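Shopping for one without throwing half of it out

17th June
3 min read

I moved to Brerkside in the spring and for the first time in a long while I'm cooking only for myself. I thought it would be cheaper. It was for a couple of weeks, and then I looked at what was going into the bin.

Most of it was vegetables. Half a cabbage, the bottom of a bag of spinach, celery I had bought for one soup. I was still shopping the way I did for a full house, one big trip with a long list, and I was eating maybe two thirds of it. So I changed a few things and I'm writing them down, mainly because my sister keeps asking.

The first change was to stop doing the big trip. I go to the store twice a week now, on the way home, and I buy for three dinners at most. It takes fifteen minutes including the walk from the bus. 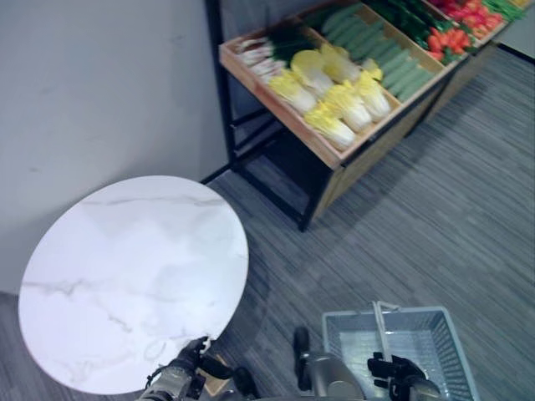

Dinner planning is the part I resisted longest. I don't like deciding in advance what I'll want to eat. What I do now is pick one main thing, like a pot of beans or a tray of roasted squash, and let the other meals lean on it. Beans go with rice the first night, on toast the second, and into soup if there are any left. I take a basket and leave the cart alone, and the plain plastic kind, like the blue-gray one by the produce, is as much as I want to carry anyway. When the handles start to hurt I have enough.

The second change was loose produce. A bag of onions is a better price per pound, and I bought them that way for years. But I use two onions a week, and the last ones in the bag always sprouted. Two loose onions cost more per onion and less in total. Same with potatoes and carrots. I still buy garlic by the whole head – it keeps.

Greens are harder. I tried the paper towel trick, the glass jar trick and a storage box from Zwahlen with a vent in the lid. The box helped a little. Buying a smaller bunch helped more. If the store only has large bunches, I cook all of it the first night, squeeze out the water and freeze half. 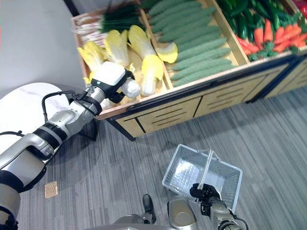

Marlow wrote under my last post that freezing greens is a waste of freezer space and that cabbage does the same job for weeks in the drawer. I've come around on part of that. Cabbage does last, and a small one gets me through five meals if I shred it thin. I get tired of it by the fourth. I'm keeping the frozen spinach.

The freezer itself needs some order or it turns into a second bin. I use masking tape and a marker and write what it is and nothing else. I used to add the date and I never once acted on it. Anything I can't see from the front gets moved forward when I put something new in.

I also keep a short list on the fridge door of what needs eating first. Right now it says half a lemon, yogurt, the last of the rice. It isn't clever, but I look at it when I get the milk out.

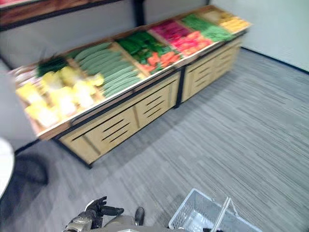

What I spend now

My food bill is down by nearly a quarter from the first month here, counting coffee and not counting lunches out. Some of that is the time of year. I'll look again in July, when the farm stand on the Trarkurside road opens and I start buying more fruit than I need.

5 comments
2 shares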